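Ilero – fundas, almohadas y otras cosas que se escurren
LÉEME del conjunto de datos

Qué es

Ilero reúne 163 secuencias de un dormitorio en el que se hace la cama. El proyecto empezó como una carpeta llamada Plindton, nombre que sigue apareciendo en algunas rutas y que no vamos a cambiar a estas alturas.

La unidad de trabajo es la almohada con su funda. Parece poca cosa hasta que uno intenta etiquetar en qué momento una funda está «puesta».

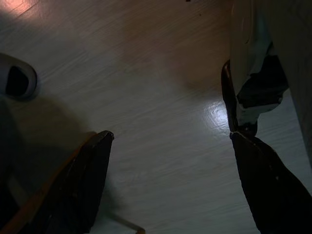
El suelo es claro, con veta, y entra en las anotaciones como una clase más. Las telas también, aunque distinguir una tela gris de otra tela gris nos ha costado más discusiones que todo el resto del esquema.

Estados de la funda

puesta: la almohada no asoma por la abertura
a_medias: asoma algo, con dignidad
salida: asoma casi todo
suelta: funda y almohada llevan vidas separadas

Son 4 etiquetas. La versión anterior tenía 3, sin «a_medias», y casi todo acababa en «salida» por pura severidad. 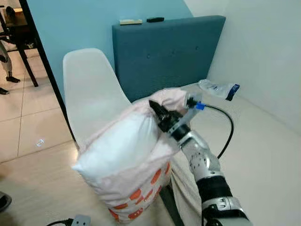

Fig. 2. Funda rosa a medio salir, con la almohada blanca asomando por el lado abierto. Etiqueta: a_medias.

Mobiliario

Cama, cabecero y silla se anotan siempre que se vea una parte reconocible. Lo que descansa encima del cabecero va a «objeto_pequeño» – no adivinamos para qué sirve.

Problemas conocidos

Unas 70 secuencias carecen de etiqueta de arrugas. La escala original iba de «lisa» a «imposible» y cada anotador tenía su propia idea de lo imposible.
Las sábanas blancas y las almohadas blancas se confunden en los bordes.
El subconjunto Harkivbridge usa «cojín» donde los demás dicen «almohada». Conviene unificarlos antes de entrenar nada.

Cambios

Mayo: añadida la etiqueta a_medias; corregidas las rutas con tilde.

Mantenimiento: Okonkwo. Los errores de etiquetado se agradecen con el número de secuencia; las opiniones sobre cómo se hace una cama, en otro hilo.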